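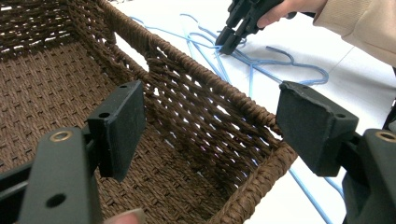
会社案内

株式会社ハメッティは、ロボットの学習に使う手作業のデータを集め、整えて納める会社です。本社と収録室はドレスタッドポートにあります。お客様は、家庭や店舗の裏方で働くロボットを開発している企業と研究室です。当社ではロボット本体も学習モデルも作っていません。人が手持ちグリッパーで物をつかみ、動かし、置く。その一回一回を記録し、使える形にするところまでが当社の仕事です。

はじまり

代表のギータ・ラナは、もともと倉庫向け搬送機の調整をしていました。箱であれば問題なく扱える機械が、ハンガーや編んだかご、畳んだタオルの前では止まってしまいます。調整の現場で同じことを何度も見て、プログラムを直すより先に、人の手の動きをたくさん見せる必要があると考えたのが創業のきっかけです。

最初の作業場は、貸しビルの二階の一部屋でした。机が二台と棚が一つあり、手持ちグリッパーは二組で、そのうち一組はよくねじが緩みました。当時の収録には、照明が日によって違う、作業の始まりの位置がそろっていない、といった問題があり、半分近くは後で使えなくなりました。現在の収録手順書の前半は、このころの失敗を書き出したものがもとになっています。

その後、収録室を現在の場所に移し、作業台を増やしました。収録の仕事と確認の仕事を別の担当に分けたのも移転のときです。

仕事の内容

一つの課題は、短い文で書かれた指示から始まります。「ハンガーをかごに入れる」「かごを台の奥へ寄せる」といったものです。収録担当は台の上に物を並べ、グリッパーを両手に一つずつ持ち、指示のとおりに動かします。グリッパーにはカメラが付いており、つかむ部分の近くから映像を記録します。開き具合と位置の記録も同じ時刻で残ります。

一回の動作を、社内では「一本」と数えます。長さは課題によって違い、十秒に満たないものもあれば、片付けのように数分かかるものもあります。標準の課題では、一つにつき200本を集めます。同じ並べ方を繰り返しても学習の足しになりにくいため、物の向き、重なり方、置く場所は毎回変えます。並べ方の指示は別紙になっており、担当者が自分の癖で並べてしまわないよう、順番は入れ替えて配ります。

失敗した動作も消しません。つかみ損ねた、落とした、途中で持ち直した、というものには印を付けて別に保管します。お客様によっては、持ち直しの部分だけを求められることがあります。

確認担当は全部の映像を見ます。見るのは、指示と動作が合っているか、手元が長く隠れていないか、記録の時刻がずれていないかの三点です。判断に迷ったものは保留とし、翌日に別の担当が見直します。二人の判断が分かれた場合は納品に含めません。

扱う物について

収録に使う物は、ほとんどが町の店で買える日用品です。特別に作らせた見本は、お客様から指定があった場合を除いて使いません。棚には現在、672点の物が番号付きで置いてあります。衣類用のハンガー、かご、布、食器、文具、袋、ふた付きの容器、ひもの類が中心です。

よく相談を受けるのは、次のような物です。

細い線でできた物。ハンガーや泡立て器など、どこをつかめばよいかが見る角度で変わり、重なると一本ずつ取り出しにくくなります。

編んだ物。かごや敷物の類です。すき間から向こう側が見えるため、物の縁と背景の区別がつきにくくなります。

形の決まらない物。布巾、靴下、薄い袋など。前の一本が終わった時点の形が、次の一本の始まりの形に残ることがあるので、毎回広げてから置き直します。

傷んだ物も、すぐには捨てません。縁がほつれたかごや曲がったハンガーは家庭に普通にあるものなので、状態を台帳に書いたうえで使い続けます。欠けた食器と、先のとがった物だけは棚から外します。

道具とソフトウェア

収録の管理には、自社で作った「ハルコフ」を使っています。課題の割り当て、物の番号、担当者、作業台、収録時の照明の設定を一本ごとに結び付けるものです。外販はしていませんが、お客様には閲覧用の画面をお渡しし、収録の進み具合をご覧いただけるようにしています。

グリッパーの指先は消耗品として扱っています。表面がすり減ると同じ力でも滑り方が変わるため、交換した日と取り付けた担当者を記録します。収録の途中での交換は避け、課題の区切りで行います。左右の一方だけが減っている場合も、両方を同時に替えます。

品質部門は「トリパティ」という呼び名の班が受け持っています。創業期に借りていた部屋の名前がそのまま残ったもので、班の人数は少ないものの、納品を止める権限があります。納期が近いことを理由にこの判断を覆すことはできません。社内規則にもそのように書いてあります。

働く人

社員は36名です。内訳は収録担当が最も多く、次に確認担当、あとは機材、ソフトウェア、お客様窓口、総務となっています。収録担当の前職は、クリーニング店、菓子工場、図書館、介護施設などさまざまです。採用のときにロボットの知識は問いません。机の上の物をていねいに扱えること、指示書を最後まで読むことをお願いしています。

新しく入った方には、最初の二週間、納品に使わない練習用の課題に取り組んでいただきます。素手なら簡単なことでも、グリッパーを通すと思うように進みません。ハンガーを一本だけ取り出す課題は、経験のある担当者でも時間がかかります。

連続して収録する時間は50分までとし、その後に必ず休憩を入れます。手首と肩に負担のかかる姿勢が続くため、作業台の高さは一人ずつ変えられるようにしました。左利きの方の収録も、そのままの持ち方で行っています。利き手の情報は、ご本人の同意がある場合に限り、個人名と切り離して記録に付けます。

映像には作業者の手や袖が入ることがあります。このことは入社時に書面で説明し、同意をいただいています。顔が映った部分と、個人の持ち物に書かれた名前などは、納品前に取り除きます。

これまでの歩み

最初の受注は、台所の引き出しを片付ける課題でした。食器の種類が足りず、社員の家から持ち寄ったものも使っています。この収録は本数としてはごく小さなものですが、手順の見直しに使うため、今も保管しています。

その後、衣類まわりの依頼が増えました。畳む、掛ける、分ける、かごに入れるといった作業です。現在の収録時間の多くをこの分野が占めています。1月には乾燥台を置いた専用の部屋を設け、湿った布を扱う課題も引き受けられるようになりました。

納品を終えて保管している映像は、合計で2580時間になりました。お客様ごとに分けて管理し、契約の期限が来たものは順に消去しています。別のお客様の収録を無断で使い回すことはありません。

ご依頼について

初めてのお客様には、小さな試し収録をお勧めしています。物を数点お送りいただくか、当社の棚から選んでいただき、並べ方と指示文を一緒に決めます。試し収録の映像をご確認いただいてから、本収録の見積りをお出しします。

指示文はあいまいでも構いません。「片付ける」とだけ書かれた依頼を、どこに、どの向きで、どこまでやれば終わりとするのか、一つずつ決めていく作業も当社でお手伝いします。終わりの条件が決まらないうちは、本収録を始めません。

次の収録はお引き受けしていません。刃物を使うもの、火を使うもの、生き物を扱うもの、他人の住まいを本人の同意なく撮影するもの。薬品については内容を伺ったうえで判断します。

見学

収録室の見学は予約制です。一度に入れるのは四名までで、収録中の作業台には近づけませんが、空いている台でグリッパーを持っていただけます。お客様の物を扱っている時間帯は、一部の部屋をご案内できません。室内での撮影はご遠慮ください。

会社概要

社名 株式会社ハメッティ
代表 ギータ・ラナ
所在地 ドレスタッドポート
事業内容 手作業データの収録、確認、整理、納品/収録手順の設計
社員数 36名

最終更新 2024年8月14日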